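Grornent Relief @grornentrelief

Thread on the move from the Brimeneo transit site to Havton, for those who have been asking.

The Brimeneo site opened last July, after the fighting reached the river villages. It was meant to hold people for a few weeks. Many families have now been there through the whole rainy season.

Havton's district council has set aside land for 300 households. The plots are marked out and the access road can take trucks, even after rain.

The first 100 households move this month. Families with a newborn, an older relative or someone who has trouble walking go first. The list is posted at the Brimeneo registration tent and read out every morning.

No one is being made to go. Families who want to wait for news from home can stay at Brimeneo, and food rations there continue as before.

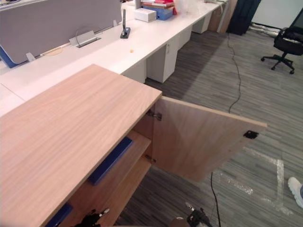
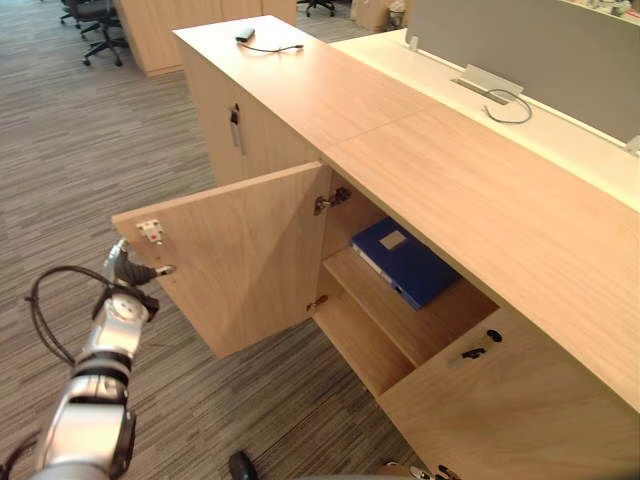
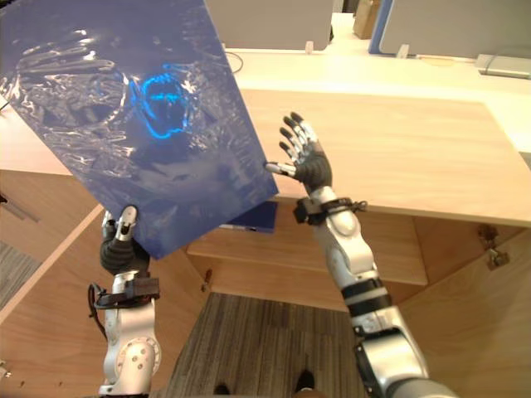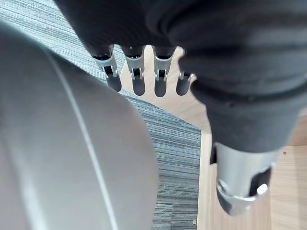

Photos: Grornent office, March 18, 2021

Each household gets a tarp, poles, rope, 4 blankets and a cooking set on arrival. Bring your ration card. If the card is lost, tell the desk before you board and they will write you a slip.

Water is still the weak spot. Two taps are working at Havton and the third needs a part. Until then a tanker comes from Sengar twice a day – early morning and late afternoon.

School: the Sengar primary school has agreed to take 100 children in an afternoon shift. Older students will have to wait. We don't have an answer for them yet and we know that is hard to hear.

A lot of people ask about sending clothes. Please don't send any right now, we have nowhere dry to store them. Soap, jerry cans and school notebooks are useful – drop them at the Sengar office on weekdays.

Next update when the third tap is running.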